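I have been putting off the craft table for most of the winter, and in January I finally ran out of excuses. The excuse I had been leaning on hardest was that I needed a better table first. Then I bought the table (a big plain white one, secondhand, from a dental office that was closing its upstairs rooms) and there I was with a better table and the same sixteen shoeboxes of beads.

If you've been reading for a while you know about the shoeboxes. They started out as one box, back when I made earrings for my niece's wedding party, and they multiplied. Some of them had labels. One said BLUE and had hardly any blue in it. One said FIX and was full of broken clasps I have apparently been meaning to fix since we lived in the other house.

So my big idea was to stop sorting in my lap. I have always sorted in my lap, in front of the TV, with a cookie sheet and an old dish towel, and I have always stood up at the end and sent beads all over the rug. This time I wanted a real surface with nothing else on it but a tray. No coffee, no mail, no scissors that belong in the kitchen.
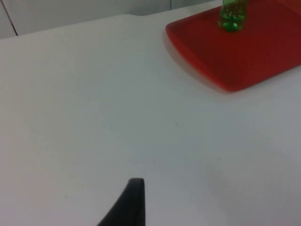

I got the idea of working from one tray out of a comment Isauro Ocampo left here last fall, when I was complaining about seed beads. He ties fishing flies and has the same trouble with tiny hooks. He said to tip out one box at a time and not to open the next until the tray is bare again, and I remember thinking that sounded awfully slow. It is slow! But I did four boxes the first evening and didn't lose my temper once, and my old way I'd have had all sixteen open by seven o'clock and gone to bed with half of them on the floor.

A few things I learned, in case you have shoeboxes of your own. White is a wonderful color to sort near, except for pearls and clear glass, which vanish the second they get loose. I found two clear ones with my elbow. A rim on the tray matters more than I expected - I'm a person who talks with her hands, even alone. And do the metal bits last, because they stick to each other and to you and you'll be in no mood for anything else afterward.

I did weaken and order proper containers. I went back and forth between the Tredell drawers and the Katiyar stacking jars and ended up with the jars, mostly for the lids. I have 21 of them now and I've filled all but a few. The drawers looked nicer in the pictures, but I know myself, and I'd carry one across the room and tip it.

The FIX box is still a FIX box. I moved the clasps into a jar and put the same word on the lid, so make of that what you will. I also turned up the other half of a pair of green drops I gave up on years ago, and I've been wearing them all week with everything, including my bathrobe.

Next up is the ribbon, which lives in a suitcase. If anybody has a way of storing ribbon that doesn't involve a dowel and a drill, please leave it in the comments. My drill and I are not on speaking terms.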